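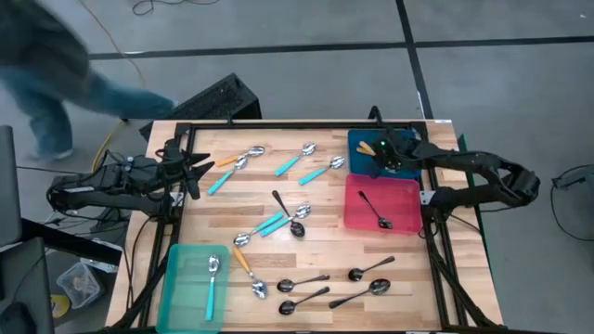 Sawsan Qudah wrote to me after my last post to say that I had made moving to a smaller kitchen sound easy, and that her own had taken the best part of a year. She asked what I did with the things I couldn't decide on. I said I'd answer properly, so I'm doing it now.

The old house in Utitz had a kitchen you could park a car in. The flat has two drawers and a cupboard with a boiler in it. I measured the wider drawer before we signed and it came to 552 mm across, including the runners, so less than that in use. Everything we ate with, cooked with and opened tins with had to go in there or on a hook.

I started in September with the cutlery, as it was small and I could do it sitting down. We had three sets mixed together: my mother's, the Skatora set we bought when we got married, and whatever came home from work over the years. I kept the Skatora forks and knives and most of my mother's spoons. The rest went into a shoebox with the lid taped on.
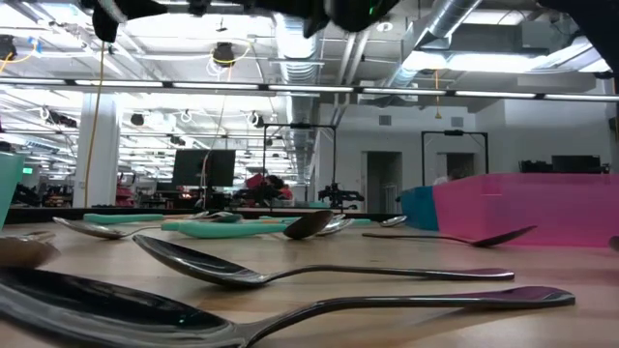 Spoons, one of them large.

The shoebox is the answer to Sawsan's question. If I couldn't decide, it went in the box, and the box went on top of the wardrobe. When I needed something I got it down and took out that one thing. By Christmas I had taken out a potato peeler and the small ladle. I gave the box to the charity shop on Lumbao Road in the new year and haven't missed anything so far, although my husband asks after the egg slicer.

Pans were harder. I had an idea that we needed a big one for visitors, and then I worked out that we'd had four people to stay in the whole of last year, two of them at the same time.

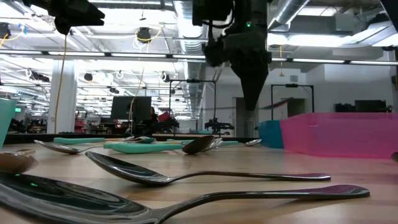 So the big pan went to my sister, who has teenagers. We kept two saucepans and the frying pan with the loose handle. I did tighten the handle. It came loose again.

The removal firm, Bundard, charged by volume, and the woman on the phone said most people their size of van would be moving some 3,000 litres more than we were. I have no way of checking that, but the bill was lower than the quote and I was pleased with it. 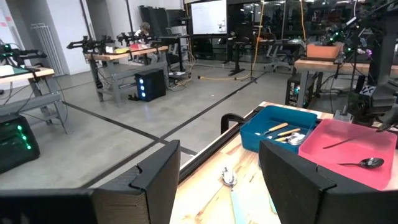

What I'd do differently

Start with the drawers you open least. I did the cutlery first and spent a fortnight hunting for teaspoons among the packing. Also, label the side of the box and leave the top alone, as the top is no use once there's another box on it.

The spice jars are still in a carrier bag. I'll get to them when the shelf is up.

Posted 8 February 2020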